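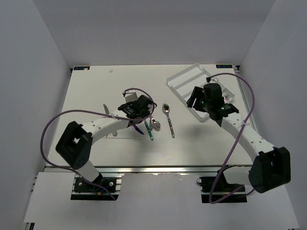

Cutlery sort under way ahead of July lunches

Sorting has started on the donated cutlery for the Irnunstead community lunches, which begin in July at the Meltgate hall.

Organiser Jadwiga Szulc said the appeal brought in 541 pieces, short of the 1,000 the kitchen had asked for but enough to open with. Most are knives, forks and spoons from local households. A smaller lot came from Van Beek, the catering supplier, when it cleared out its old stock.

"We can seat people with what we've got," Szulc said. "Teaspoons are the gap. They always are."

Each table will get a divided tray, with chopsticks set out separately on noodle days. The long red pairs don't sit well in the compartments and will be kept in jars near the servery.

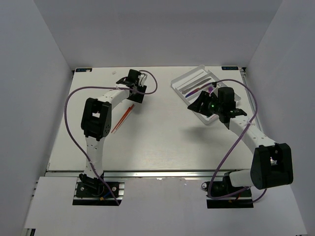 More trays and chopsticks wanted

Prasanna Mridha, who is planning the menu, is still after white plastic trays with long compartments, and chopsticks in matched pairs. Any colour is fine - odd ones can't be used.

Items can be left at the side door of the hall until 2 pm. Please wash them first and tie knives together with the blades facing the same way.

The hall has also set aside $400 for serving spoons and ladles. Dirk Geerts is taking offers from anyone selling a used set.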